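Automation Lab, Unit 6: Looking after the two-arm cell

Welcome back to the part of the course where you get to use a hex key! Today is all about cables, grippers and camera mounts on the Zestach bench, and I think it's the best session of the term (I say that every time, but this one really is fun).

Start with the sleeved cables. Each one runs from the wrist camera down along the links, and it needs enough slack to follow the elbow through its full fold. Move each arm by hand, power off, from tucked in to stretched out, and watch the loop near the base. If it goes tight anywhere, stop and re-dress it before you do anything else.
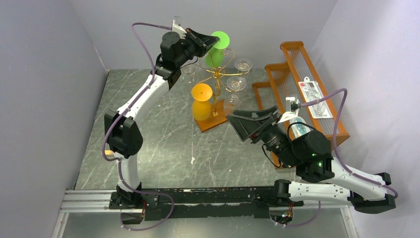 Next, the grippers. Wiggle every finger gently with the jaws half open. Play at the tip usually comes from the finger screws, so tighten those first and then repeat the Langlois alignment check from Unit 4. Write the offset in the log, even when it's zero. We re-zero the joints every 295 hours and swap the gripper fingers at 3000 cycles.

Cameras come last, because any bump to the wrist undoes your work. Snug the bracket, load the Flendeo calibration file and take 17 poses per arm. Spread them out! Low, high, tilted, close to the walls. A lazy set of poses all in the middle gives a lovely score and a terrible calibration.

For next time: read the Skorninero notes on backlash and bring your log sheet.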